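Saturday, 7 a.m.

Up before the alarm because the Hitgate auction closed overnight and I got the tray!! All 19 brooches, the whole Baluyot lot, for less than I'd set aside. I did a little dance in the hallway in my socks.

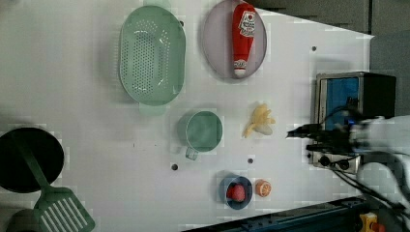 *Colander, and ketchup on the lavender plate*

Spent the morning updating the ledger. I'm at 1,387 pieces now, counting the pins with missing clasps (I do count them, I love them too). The Tustine shop still has my paste earrings up and two people have asked if they come with a box. They do, and it's a lovely box!

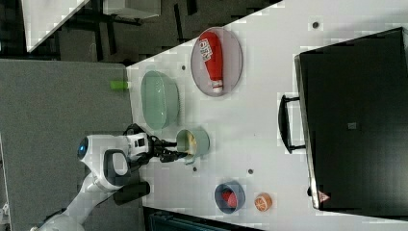
The listing for the Ninitz bracelet needs rewriting. I'd put "red stones" and a buyer wrote back wanting to know which red, fair enough. Garnet is too dark. It's bright, closer to that ketchup bottle lying on the grayish-mauve plate, so I've gone with "tomato red" — and now I want to reshoot it on something mauve, because those two colors together are wonderful.
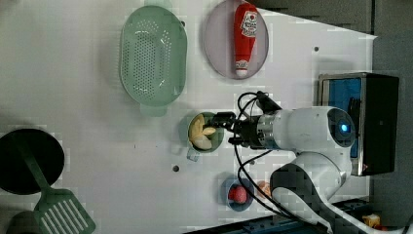
## Evening

Bracelet relisted, 805 views on the old one before I took it down. Need more tissue paper and the small mailers. Tray ships Monday.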